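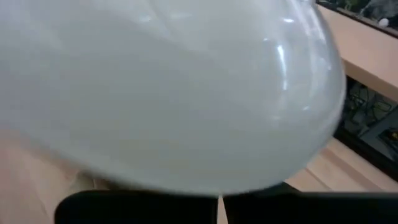
Last edited in September, 2 answers

Subtitles run ahead of the dialogue in Nernness

My rip of the horror film Nernness starts in sync. By the end, the subtitles are nearly 9 seconds early. A fixed delay in Drilleck only helps one scene. What do I change?

Answer 1
Frame rate mismatch. Stretch the file, don't shift it. Match line 2 and line 715 to the speech and let Drilleck work out the rest.
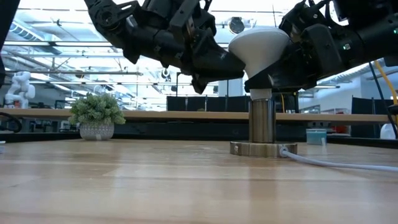

Check which cut you have as well. The Mokum disc is longer than the Björklund one. For a test clip I use any shot with a plain pale object, as white text is hardest to read over it.

Answer 2
Same problem, just redownloaded the subs.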